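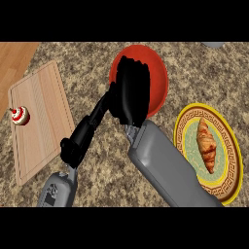
Hekthorpe Allotment and Garden Society

Minutes of the ordinary meeting, 2022-08-18, in the back room of the Rolland Hall

Present: Rawiri Tuhiwai (chair), Siham Yammine (minutes), Serpil Ersoy, Ekrem Kaplan, and members as per the signing sheet, one of whom signed as "Plot 14" and nothing else.

Apologies: Ilgın Başaran, who sent hers by text and then turned up during item 4.

1. Minutes of the last meeting

Agreed, subject to one correction. Ekrem did not "storm out" in the discussion of hosepipes. He had a bus. The minutes have been changed to "left".

2. Matters arising

The gate code has been changed. The new code was given out at the meeting and several people wrote it on the backs of their hands. Members are reminded not to write it on the gate.

The lost wheelbarrow has been found on Serpil's plot, where Serpil says it has always been. Rawiri asked whether this made it Serpil's wheelbarrow. Serpil said she would look into it.

3. Water

The long item. The lower trough has been dry on and off since July and the people on the lower plots have noticed. Ekrem has looked at the ballcock and thinks it is the ballcock. A member at the back thought it was the pipe. Ekrem invited the member at the back to come and look at it with him, and the member said he had a bad knee.

Serpil has had a price from Zetik for a rainwater tank holding 2000 litres, to go behind the shed and take the run-off from its roof. The price includes the tank and the tap but not the stand, the guttering, the delivery or, as far as Serpil could tell from the phone call, any interest in selling us one. She will ask for it in writing.

Discussion followed on whether it would ever rain again. No view was reached.

Agreed: Ekrem to replace the ballcock. If the trough is still dry after that, the member at the back to be consulted, knee permitting.

4. Late summer show

Ilgın arrived and was thanked for her apologies.

The classes will be as last year with two changes. "Longest runner bean" will be measured straight, by the judge, without pulling. "Any other vegetable" will now be limited to vegetables, after the business with the quince.

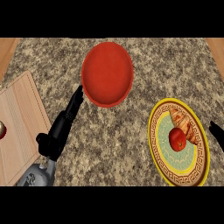 Ilgın raised the matter of judging. Last year's judge has moved to Sarkach and does not wish to come back for it, a point she made twice. Rawiri offered to judge the onions but is entering the onions. Siham will write to the society over at the reservoir and ask for a loan of theirs, who is said to be strict but quick.

Show cards need reprinting. We have plenty of Seconds and Highly Commendeds and no Firsts, and it would be nice to avoid the handwritten ones, which caused comment.

5. Bonfires

None until further notice. This includes small ones, incinerators, and what one member described as "just warming some twigs". Serpil to put the notice up again, higher.

6. Plots and waiting list

Two plots have fallen vacant on the top path. Both have bindweed and one has a bath in it. They will be offered to the next names on the list with a frank description. Rent stays as it is until March, when it will be looked at with the usual long faces.

Plot 9 has had its second letter. Ilgın reported that the brambles there have now crossed to plot 10 and the holder of plot 10 is picking them and says there's no hurry.

7. Any other business

The shed padlock is stiff. Oil it, do not kick it.

Somebody is leaving marrows on the bench by the gate with a note saying "please take". They are not being taken. Could whoever it is please come and collect them.

Ekrem asked whether minutes could be shorter. Noted.

Next meeting to be fixed once Rawiri has found his diary. The room is needed by the choir straight after us, so chairs to be left out.

SY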